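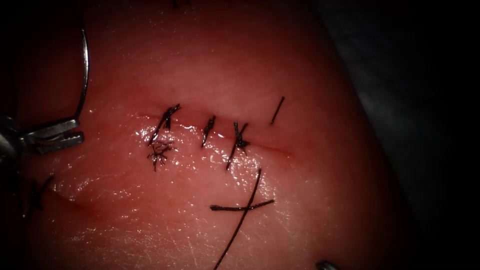 Comparison of Knot Security in Braided and Monofilament Suture Under Repeated Loading

Kwabena Tsikata and Kwesi Dogbe
Materials Testing Project, Fasilholm Technical College
Submitted Jul 10, 2024

1. Background

A surgical knot is the weakest point of a stitch. Bending the thread sharply reduces its strength, and a knot with too few throws can slip before the thread breaks. Textbooks commonly advise more throws for monofilament than for braided thread, as the smooth surface gives less friction. Most of the tests we read pulled each knot once, to failure. A closed wound is loaded differently: the force is small but comes back with every movement. The aim of this project was to compare the two thread types under small repeated loads, using equipment available in the college workshop.

2. Materials

Two threads of the same nominal size were used, one braided silk and one nylon monofilament. Both were past their expiration date and had been released for teaching use. All samples of each thread came from a single box. Thread diameter was checked with a micrometer at three points per sample, and any sample outside the range printed on the box was discarded.

The loading rig was built from a geared motor, a crank and a spring balance. One turn of the crank applies and releases the load once. The rig had been used for fishing line in the January course, and the clamps were relined with rubber before our tests.

3. Method

Each knot was tied around a steel rod by the same person (Dogbe) to reduce variation in hand tension. The loop was then slid off the rod and placed over two pins on the rig. Ears were trimmed to 3 mm. Loops were soaked in saline at room temperature for one hour and tested wet.

A total of 63 loops were tested. Of these, 28 were braided and the rest monofilament. The monofilament group was larger so that an additional knot with five throws could be included. Slip was measured as the change in loop length, read from a scale on the rig at fixed intervals. A knot was counted as failed if an ear pulled through or the loop opened.

4. Results

No braided knot with four throws failed. Of the braided knots with three throws, one opened early in the test, and on inspection it had been tied as a granny knot by mistake. We left it in the data.

Monofilament knots with three throws performed poorly: 7 failed. The longest-lasting of these opened after 2191 cycles. With four throws, slip was smaller but still visible on the scale. With five throws, no failure was recorded – although the knots were bulky, and two ears had bent back toward the loop.

In both threads most of the slip took place at the start of the test. After that the loop length changed slowly or not at all.

5. Sources of error

The spring balance has a coarse scale, and the peak load varied slightly with motor speed. The rod was steel and did not compress as tissue does, so the first throw probably held its tension better than it would in use. Expired thread may also be weaker than new thread. Tying was not blinded.

6. Further work

The tests should be repeated with a load cell in place of the balance, and with thread from more than one box. An absorbable thread could be added, with soaking times of several days.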